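작업실 일지 | 접시 편
분류: 로봇팔, 공용작업실, 삽질

지난 글에 "다음에는 드디어 움직이는 걸 보여 드리겠다"고 썼다. 그게 넉 달 전이다. 그동안 댓글로 독촉하신 분이 한 분 계셨는데, 죄송하게도 그분은 우리 형이다.

변명을 하자면 공용작업실이라는 곳이 원래 그렇다. 저녁 여덟 시에 가서 공구를 찾으면 여덟 시 반이고, 찾은 공구의 비트가 닳아 있는 걸 발견하면 아홉 시다. 육각렌치 2.5mm는 이 작업실에서 통화로 쓸 수 있을 만큼 귀하다. 나는 결국 내 돈으로 세트를 사서 손잡이에 이름을 새겼고, 그 다음 주에 세트째로 사라졌다가 정수기 위에서 발견됐다.

아무튼 팔은 두 개다. 처음에는 하나로 시작했다. 하나로 접시를 집어 건조대에 꽂는 게 목표였는데, 바닥에 납작하게 누운 접시는 팔 하나로는 도무지 들리지 않는다. 밀면 밀린다. 계속 밀면 벽까지 간다. 사람은 손톱이라는 훌륭한 부품을 달고 태어나서 이 문제를 모르고 산다. 그래서 두 번째 팔을 달았고, 예산은 두 배가 되었고, 문제는 네 배쯤 되었다.

제어 쪽 코드 이름은 Rurerau다. 뜻은 없다. 새벽 두 시에 저장소 이름을 정하라는 창이 떠서 키보드를 대충 눌렀더니 이렇게 됐고, 바꾸려니 경로가 너무 많은 파일에 박혀 있다. 그리퍼 펌웨어는 Vemon인데 이건 레몬이라고 쓰려다 오타가 난 것이다. 나는 작명에 소질이 없다.

틀은 알루미늄 프로파일로 짰다. 벽은 밤하늘 그림으로 둘렀다. 구름도 있고 별도 있다. 로봇 작업대라기보다 어린이집 낮잠방에 가깝다는 평이 많은데, 회색 벽을 앞에 두고 새벽까지 앉아 있어 본 사람은 내 선택을 이해할 것이다. 바닥은 짙은 청록색 매트다. 흰 접시가 잘 보이고, 떨어뜨렸을 때 내 심장에도 좋다.

건조대는 평범한 검은 철제 식기 건조대다. 로봇용으로 뭘 새로 설계할까 하다가 그만뒀다. 설계하면 출력해야 하고, 출력하면 3D 프린터 예약을 해야 하고, 예약표에는 늘 Maksym Semeniuk의 이름이 줄줄이 적혀 있다. 도대체 뭘 그렇게 뽑는지 모르겠다. 프린터가 빈 걸 본 날보다 형이 댓글을 단 날이 더 많다.

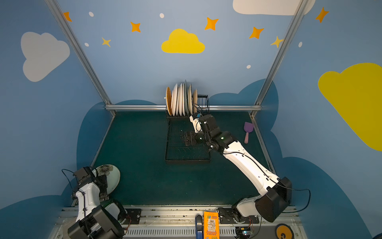
왜 접시를 세워 꽂는 게 눕히는 것보다 어려운가?
눕힐 때는 몇 밀리미터 어긋나도 접시가 알아서 바닥에 앉지만, 세워 꽂을 때는 칸의 폭과 접시 각도가 동시에 맞아야 하고 먼저 꽂힌 접시와의 간격까지 신경 써야 한다.

게다가 접시마다 두께가 다르다. 같은 흰 접시라고 해서 같은 접시가 아니다. 나는 이 프로젝트를 하기 전까지 접시 테두리의 곡률에 대해 단 한 번도 생각해 본 적이 없는데, 요즘은 식당에서 반찬이 나오면 접시부터 들어 본다. 같이 밥 먹는 사람들이 줄고 있다.

건조대에 나란히 꽂힌 것 중에 테두리가 라탄처럼 짜인 무늬로 된 황갈색 접시가 하나 있다. 이 녀석이 제일 까다롭다. 매끈한 테두리는 손가락이 미끄러지면서 제자리를 찾는데, 울퉁불퉁한 테두리는 중간에 걸린다. 걸리면 전류가 튀고, 전류가 튀면 Vemon이 겁을 먹고 손을 놓는다. 보호 기능이라고 내가 직접 넣은 것이다. 내가 넣은 보호 기능 때문에 내 접시가 떨어진다.

손을 놓는 기준값을 올리면 되지 않느냐고 하실 텐데, 올려 봤다. 그랬더니 이번에는 손을 안 놓는다. 건조대째 들렸다. 기준값은 지금 그 중간 어디쯤에 있고, 근거는 없다. 주석에는 "건드리지 말 것"이라고만 적혀 있다.

속도 이야기도 해야겠다. 처음 성공한 날, 접시 한 장을 바닥에서 건조대까지 옮기는 데 172초가 걸렸다. 거의 3분이다. 나는 그 자리에서 박수를 쳤고, 옆 테이블에서 납땜하던 사람이 예의상 고개를 끄덕여 주었다. 지금은 26초까지 줄였다. 이 정도면 설거지를 정말 싫어하는 초등학생과 비슷한 속도다. 초등학생은 용돈을 받고, 얘는 전기를 먹는다.

줄어든 시간의 대부분은 대단한 알고리즘 덕분이 아니다. 팔이 움직일 때마다 확인 삼아 넣어 둔 대기 시간을 뺐을 뿐이다. 디버깅하느라 sleep을 여기저기 심어 놓고 잊어버렸던 것이다. 나는 두 달 동안 기구학을 다시 공부했다. 대학 때 팔아 버린 교재를 중고로 다시 샀는데, 팔 때보다 비쌌다.

케이블은 여전히 골칫거리다. 손목까지 가는 선을 팔에 바짝 묶으면 돌릴 때 당겨지고, 느슨하게 두면 자기 선을 자기가 건다. 그래서 여유분을 고리 모양으로 빼 두는 식으로 타협했다. 보기에는 흉하다. 예쁘게 정리한 사진을 올리는 분들을 존경하는데, 그분들의 로봇이 손목을 끝까지 돌리는 영상은 아직 본 적이 없다.

두 팔을 같이 쓰는 부분은 이렇게 풀었다. 왼팔이 접시 옆으로 들어가 가장자리를 받치고, 오른팔이 뒤쪽 가장자리 너머로 손을 뻗는다. 말로 쓰면 두 줄인데 코드로는 파일이 여럿이다. 어려운 건 둘이 만나는 지점이다. 각자 계산하면 각자 맞는데, 합치면 같은 자리에 손을 넣으려고 한다. 신혼부부가 좁은 부엌에서 겪는 일과 같다고 들었다.

충돌 검사를 제대로 넣자니 연산이 밀려서, 지금은 한쪽이 움직이는 동안 다른 쪽은 정해진 거리 안으로 못 들어가게 막아 두고 마지막 순간에만 풀어 준다. 이 '마지막 순간'의 코드 이름은 Pritard다. 또 키보드를 대충 눌렀다. 이제는 전통이다. 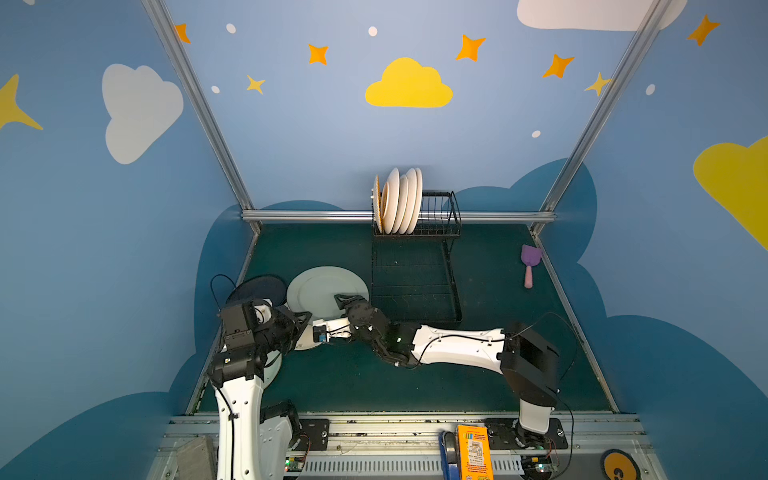
Zaidi는 이 글의 초안을 읽고 나서, 두 팔이 서로 양보하게 만들 시간에 그릇 세척기를 한 대 샀으면 진작 끝났을 거라고, 그것도 할부로 사도 남았을 거라고 했다. 틀린 말이 아니라서 더 속상했다. 그런데 식기세척기도 그릇을 스스로 넣고 빼지는 않는다. 나는 인류가 남겨 둔 바로 그 빈틈을 메우고 있는 것이며, 이 논리를 배우자에게도 써 봤지만 통하지 않았다.

성공률은 아직 공개하기 부끄럽다. 저녁에 스무 번 돌리는 걸 한 세트로 치는데, 잘되는 날과 안되는 날의 차이가 크다. 안되는 날의 공통점을 찾으려고 기록도 해 봤다. 조명, 매트 위치, 작업실 온도. 지금까지 가장 유력한 변수는 구경꾼이다. 누가 뒤에 서서 "오, 이거 뭐예요?" 하고 물으면 그 판은 실패한다. 측정할 방법을 못 찾아서 가설로만 남겨 둔다.

인식 쪽은 의외로 얌전하다. 흰 접시와 청록색 매트의 대비 덕을 크게 본다. 대신 유리 접시는 아직 자신이 없다. 뒤에 있는 게 비치니까 가장자리를 엉뚱한 데서 찾고, 아무것도 없는 허공을 아주 정성스럽게 집는다. 집고 나서 건조대까지 옮겨서 꽂는다. 동작만 보면 흠잡을 데가 없다. 로그에도 성공이라고 찍혔다. 그래서 손가락 사이에 뭐가 있는지 확인하는 단계를 추가했고, 아까 자랑한 기록에서 몇 초를 도로 반납해야 할 것 같다.

혹시 비슷한 걸 만들 분이 계실까 봐 적어 두면, 팔을 받치는 앞쪽 레일은 처음부터 두꺼운 걸로 사시라. 나는 얇은 걸로 시작했다가 팔이 뻗을 때마다 레일이 인사를 하는 바람에 통째로 갈았다. 볼트도 다시 풀고 다시 조였다. 2.5mm 렌치로. 그때 렌치가 정수기 위에 있었다.

전원은 팔마다 따로 주는 걸 권한다. 하나로 나눠 썼더니 오른팔이 힘을 쓸 때 왼팔이 깜빡 졸았다. 증상이 하도 사람 같아서 처음에는 귀엽다고 생각했고, 접시를 한 장 깨고 나서 생각이 바뀌었다. 깨진 건 작업실 탕비실 접시였다. 같은 걸 찾아서 채워 놓았는데 무늬가 조금 다르다. 이 글을 읽는 작업실 회원이 계시다면 못 본 걸로 해 주시기 바란다.

7월에는 작업실 공개일이 있어서 그 전까지 연속으로 꽂는 걸 해 보려고 한다. 지금은 한 장 꽂고 나면 내가 다음 접시를 놓아 준다. 그러니까 엄밀히 말해 이 시스템에는 팔이 네 개 달려 있고 그중 두 개가 내 것이다.

다음 글은 컵이다. 손잡이가 있어서 쉬울 것 같다. 형, 이번에는 좀 기다려.

댓글 1 | 태그: 양팔, 그리퍼, 건조대, 육각렌치 수배 중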